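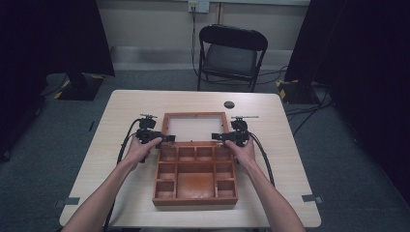 Recording the lid task with hand-held grippers

1. Put the compartment box in the middle of the table, empty, hinge side away from you.
2. Hold one gripper on each side of the lid and keep still for 2 seconds – the Trunholm script uses this pause to find the start.
3. Close the lid, open it again, return to the start position.
4. Turn the box slightly before the next take.

Record 11 takes per session. Delete any take in which a cable touches the box. Save the rest under task number 1271.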